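The case against tidy collections

Every December the storage adverts come back, and every year I grow less convinced. Kekeo will sell you a sorting system for 259 pounds which promises to make you enjoy your own postcards again. I had not noticed that I'd stopped. 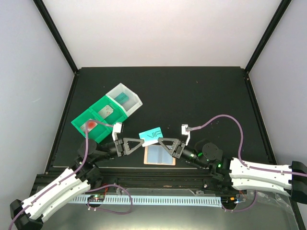
My complaint is with the idea that sorting a thing is the same as caring about it. Chie Nishimura, who has 3,841 matchbox labels and can talk about any of them, keeps hers in shoeboxes. Give me a green tray with compartments, a card with a red spot in one and a card with a dark line in the next, and I will know where two cards are. I won't know why anyone wanted them.

Sorting is pleasant, I grant that. It is also a very good way of putting off looking. I spent most of one winter moving old tickets from one set of plastic sleeves to another and could not have told you what was printed on 3 of them.

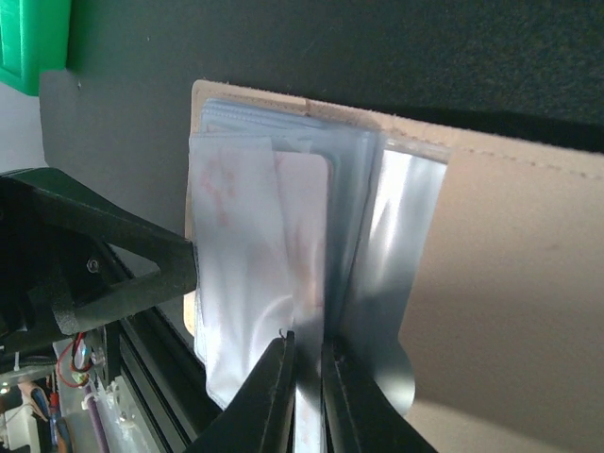
Gillespie Jardine argues that order helps whoever inherits the lot. Perhaps. His own nephew has already said he'd sell it.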